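Nemis 3 Suture Practice Pad, Two Months On

I bought the Nemis 3 to replace a Cloutier pad that had split along its middle layer. It has been used most evenings since April, for simple interrupted and running stitches by hand.

The top layer is firmer than the Cloutier's and resists the needle more evenly. Bites taken close to the edge held in most cases; thin thread pulled through when I tied too tight. The backing mesh is bonded well and shows no lifting at the corners.

Surface wear is the weak point. After around 60 passes in one strip, the holes stop closing and the strip is finished. Turning the pad gives a second usable area, but the underside is tackier and picks up lint.

Red surfaces, instruments over them:
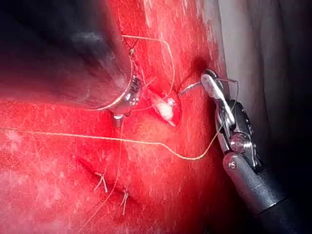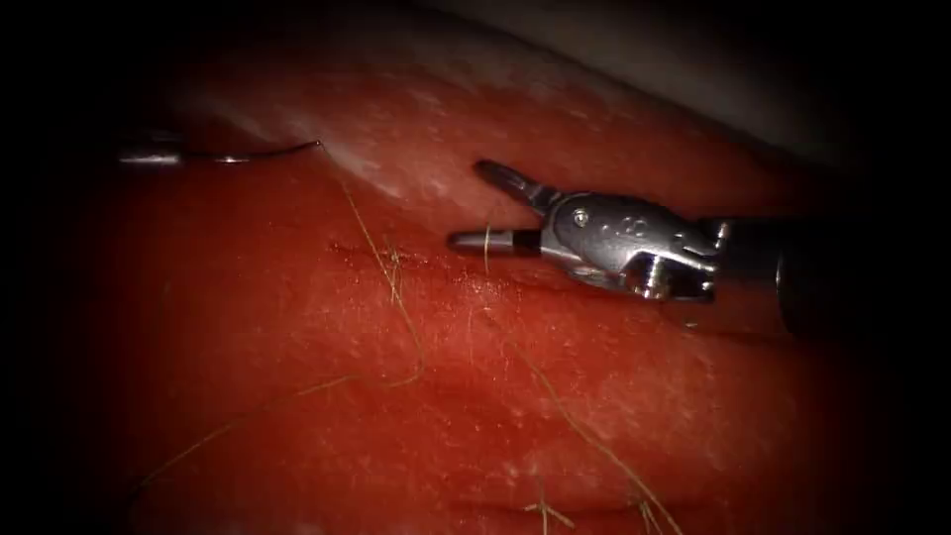
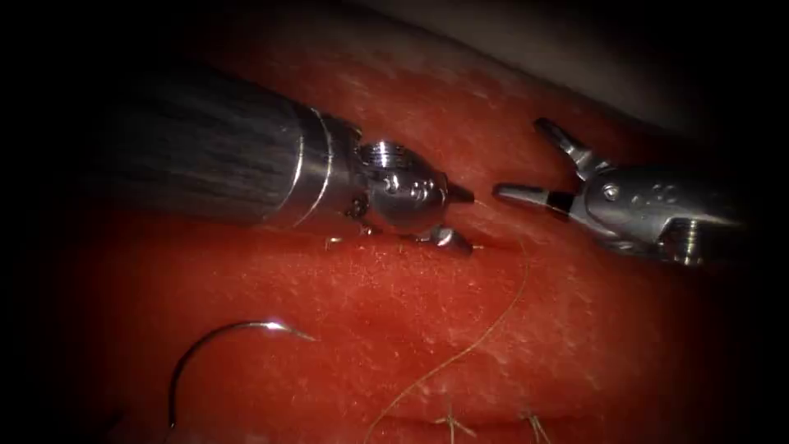

The tray is adequate. Its suction feet hold on glass and slide on oiled wood - a damp cloth underneath fixes that. Drodham sells the pad alone for $26, without the tray, and it fits the older Vurnilthorpe base if you trim 2 mm from each long side. Wash in cool water, dry flat, and dust lightly with cornstarch before storing.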